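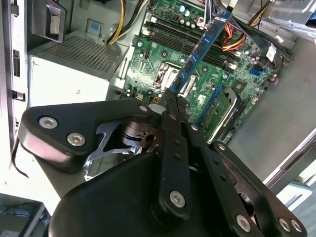

Cavgate Opens Repair and Reuse Center for Home and Office Computers

Plolon to run walk-in service, parts counter and evening classes at former Prieto furniture store

CAVGATE – Residents and small businesses in Cavgate will be able to have older desktop computers repaired, upgraded or recycled at a new center that opens to the public in May. The center is run by Plolon, a repair company that has worked out of a smaller shop on Mill Street until now.

The new site takes up the ground floor of the former Prieto furniture store. It has a front counter for drop-offs, a workshop with 30 benches, a parts room and a classroom at the back of the building. Parking is free for the first hour, and the side entrance on Water Street is step-free.

Customers can bring in a desktop or laptop without an appointment. Staff will check the machine and give a written price before any work starts. Common jobs include adding memory, replacing a hard drive with a solid-state drive, changing power supplies and cleaning out dust. Most memory and drive upgrades will be done the same day if the part is in stock.

"A lot of the computers people bring us are slow, and that is the only thing wrong with them," said Mélanie Sawatzky, general manager of Plolon. "The owner has been told to buy a new one. Often they need more memory and a newer drive, and then they can keep using it for schoolwork, email and bills. We would like people to ask us before they put it out on the curb."

Plolon repaired 166 desktop computers for local schools and nonprofit groups last year under its Rinelico program, which pairs donated machines with tested used parts. Of those, 87 went to families with school-age children. The program will move to the new building and will accept donations during all opening hours. Donated drives are wiped before reuse, and donors can ask for a signed record of the wipe. Drives that fail testing are shredded.

The parts room will stock used memory modules, processors, fans, cables and cases. Each part is tested and labeled, and carries a 30-day exchange period. Monitors will be accepted for recycling but not repaired. The center does not take printers, televisions or loose batteries.

Evening classes start at 6:30 p.m. and cover basic upgrades, backing up files and choosing a used computer. Places cost $30 each, including course materials, and students may bring their own machine. A list of dates is available at the counter.

The center will be open from 9 a.m. to 6 p.m., with later hours on class nights. The Mill Street shop will stay open until the move is complete, and repairs already booked there will be finished at no change in price.

Media contact: Mélanie Sawatzky, Plolon, Cavgate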